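Posted in Retail Equipment & Automation, September 2023

**Is the Altia picking package worth it for a small produce store?**

*posted by cratesandscales*

We run one store with a produce section of 64 crates, and a dealer has quoted us for the Altia humanoid with the Sovside picking software. The quote is 700 a month plus setup. We mainly want it for filling online orders in blue hand baskets, the same ones customers use. My worry is large, awkward items such as napa cabbage and pumpkin. Most of the sales material shows boxes.
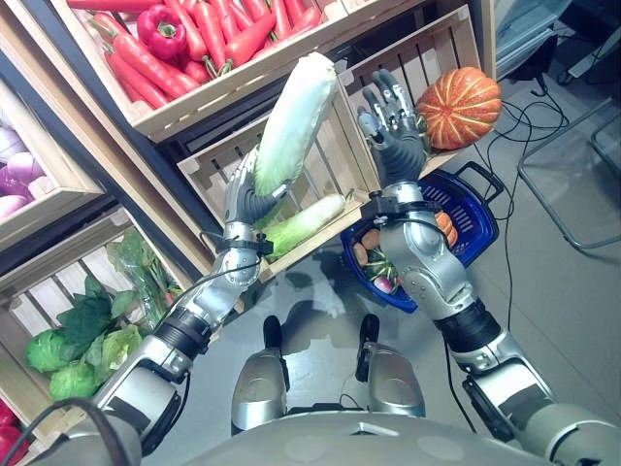
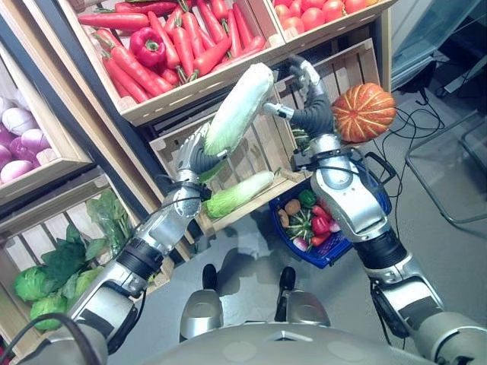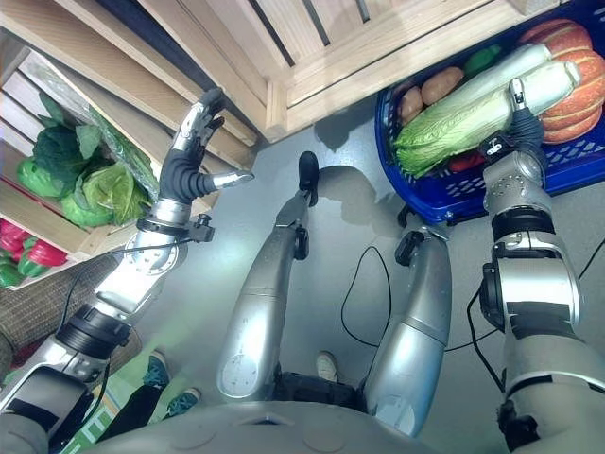

It's the produce work in these three that I'm asking about. Has anyone used this package with loose vegetables, and what should I ask for before signing?

## Replies

**McIver_produce**

We've had the package since April. Napa cabbage is one of the better items for it. Ours picks them up by the stem end, as in your first two pictures, and we have fewer torn leaves than I expected. Onions and carrots are slower, and anything in a thin plastic bag is hit or miss.

Ask for these in writing:

- a trial of at least 17 days in your own store, with your own crates
- who pays for replacement hands
- how long it takes to add a new item to the software

Setup cost us 400 extra for moving the shelving. Check your aisle width first. Also plan where the cables will go.

**tomh_64**

too expensive. hire a kid for saturdays

**backroom_bev**

We compared it with Flinier's fixed arm. The arm was faster on potatoes and peppers, but it only reaches what you put in front of it, so someone had to carry crates to it all morning. We didn't sign for either one. If your orders are mostly heavy items, ask Altia for the load limit per hand with the arm stretched out. The number on our sheet was for both hands held close to the body.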